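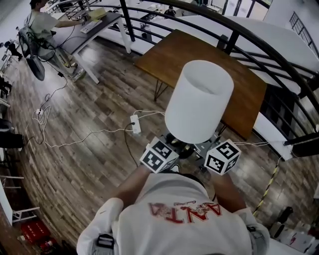 Mezzanine fit-out, lamp and cables. 

The job is one lamp, one side table, one power strip. The floor is wood plank, mixed brown and gray, and it bounces a lot of light from overhead. That matters for the bulb, which I'll get to.

Lamp first. Tall white fabric drum, open at the top, dark glossy base. I move these by the base with both hands. Never by the shade. The shade hangs off a ring and the ring is held by a threaded collar that takes maybe two turns to come loose.

Table is the one with the thin dark hairpin legs and the brown grained top. Leave it bare until the lamp has a final position. Every time I've put the tray and books down early I've had to pick them all up again to get at the cord.

Hairpin legs and plank floors: check all four feet. On planks a foot can land on a joint and the table rocks by a hair. You won't feel it with your palm on the top. You will see it in the shade, which magnifies any wobble at the base. Rotate the table a few degrees before you reach for felt pads.

I have ours on the diagonal for now. Square to the wall looked tidier on the plan, but the railing curves, so there is no edge up here for a square table to line up with.

Clearance between the far edge of the table and the railing: 36 cm at the tightest point. I'd like more. Less than that and the vacuum head won't go through, and people start using the gap as a shelf for bags.

Also on railings. This one is black metal, round handrail, vertical and horizontal bars. Anything small that rolls off a table near open bars goes down to the lower floor. No loose items on that side. Pens, remotes, spare bulbs, finials, all of it stays on the stair side.

Cables. The lamp cord is thin and white. The strip is white too and sits on the floor a little to the left of the lamp. There's a black lead plugged into it, plus another white cable running right toward the railing post. Right now they wander across the planks. That is the part that needs work.

Order I use:
1. Unplug everything you can unplug.
2. Put the furniture where it will stay.
3. Place the strip.
4. Run the longest cable first.
5. Shorten the rest to match.
Most people do 3 first and then build the room around a power strip.

Strip placement: behind a table leg, sockets facing the wall side, switch reachable by hand. Hairpin legs hide nothing, so the strip has to go farther back than it would under a closed cabinet. I'm budgeting 70 cm of cord from the lamp base to the strip, slack included.

Slack goes in a flat figure eight with one hook-and-loop tie. Do not coil it tight, and do not park it under the rug. Cords under rugs wear where you can't see them and hold heat.

The cable toward the railing post gets rerouted. A cord across a walking line is a trip hazard anywhere, and up here the walking line follows the railing. It will go along the wall in adhesive clips, 6 of them, from the Belia pack. The Moges ones left residue on the last floor and I'm not repeating that.

Bulb. A white shade with an open top throws a bright disc on the ceiling and a softer pool on the table. Next to a tall window you hardly notice it at noon. At 9 p.m. it's the main light on the landing. Went with a warm 557 lumen LED. The brighter one we tried at Drakville gave a hot spot on the fabric.

Check the label on the lamp holder for max wattage before fitting anything. If the label is gone, treat the lowest rating you can find for that socket type as the limit.

One thing I'm undecided on: lamp on the table or lamp on the floor beside it. On the table, the open rim of the shade is below eye level for anyone standing, so they look straight down at the bulb. A diffuser disc would fix that. Ordered one, size is a guess.

Next up is the clips. The wall paint needs wiping down with alcohol first and it has to dry, so that's tomorrow morning's job.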